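Workshop Notes: Setting Up a Two-Arm Pot and Lid Task in Simulation

These tips come from running the lid task on the Dridari bench over the winter. They assume you already have a two-arm model loading without errors and a physics engine that lets you set friction per object. The goal is a policy that picks up a lid, lifts it over a pot and sets it down, trained mostly on simulated episodes.

Start with the pot. Model it as a hollow body with separate collision pieces for the wall, the floor and each handle. A single convex hull closes the opening, and the lid will then rest on an invisible surface. We used 16 wall segments at first and went to 24 when the lid began to catch on the corners. Handles can stay coarse.

Give the lid its own mass. If you let the software compute mass from volume and a default density, a thin lid comes out too light and jumps when a finger touches the knob. Weigh the real one on a kitchen scale. Ours is 200 grams and the pot is 900 grams.

Set friction on the knob higher than on the rim. A smooth knob slips out of a parallel gripper in most grasps, and raising the gripping force to make up for it pushes the fingers into the mesh. Sneha Dixit tested this in February and settled on a knob friction twice that of the rim, with the force limit left alone.

Keep the tabletop plain while you are debugging. Patterned textures can wait until the policy works, and they should go in gradually.

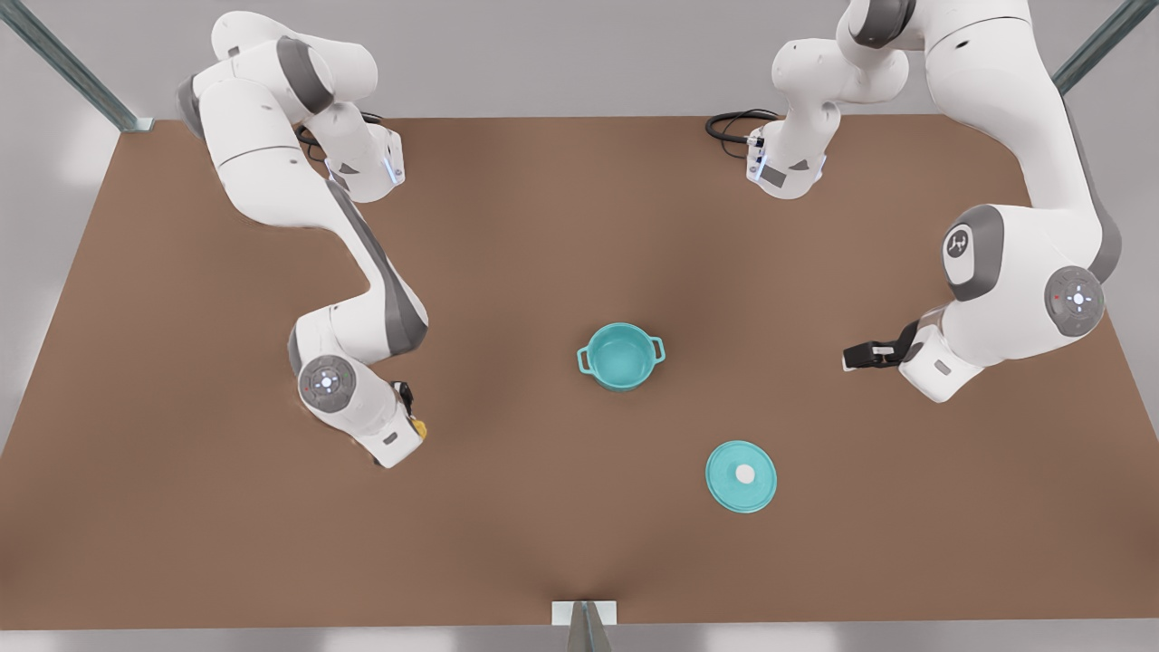

Randomize the lid position before the pot position. With both moving from the first day, failures are hard to sort: a missed grasp and a missed placement give the same zero reward. We fixed the pot, moved the lid within a 40 cm square, and released the pot only when grasping was stable. Reject any start in which the two overlap. Rotation of the pot matters more than it seems to, as the handles block some approaches with the second arm.

Log the two stages separately. Our test set was 1,000 starts per policy, the same starts every time. With fixed friction values the policy grasped the lid in 91 percent of them and seated it in 64 percent. With friction drawn fresh for each episode, grasping fell slightly to 88 percent and seating rose to 79 percent. Girish Lodhi repeated the second run with three different seeds and the seating figure stayed within two points.

Most of the remaining failures were tilted lids. One side drops inside the rim, the other stays up, and the gripper opens anyway. Two changes helped:

Add the angle between lid and rim to the reward, but only within 3 cm of contact. Applied earlier, it makes the arm hover.

Let the second arm steady a handle. This costs training time – nearly double in our case – and is worth it only if the pot slides on your table.

Check joint limits on both arms before collecting anything. A mirrored model file often carries over limits with the wrong sign, and the arm then reaches well on one side and poorly on the other. Move each joint through its range by hand in the viewer and write the values down.

Save the physics settings with every set of episodes. A step size changed halfway through makes the two halves impossible to compare, and we lost a week of data that way.

3 comments

Jitendra Pandey
Did you try a smaller time step for the tilted lids? We halved ours on the Jultex setup and the catching on the rim mostly stopped. Slower, of course.

Essam Abou Zeid
The note on wall segments saved me an afternoon. Mine was a closed hull.

Rigoberto Cusi
Is the angle term squared or absolute? Squared gave me very weak gradients near zero.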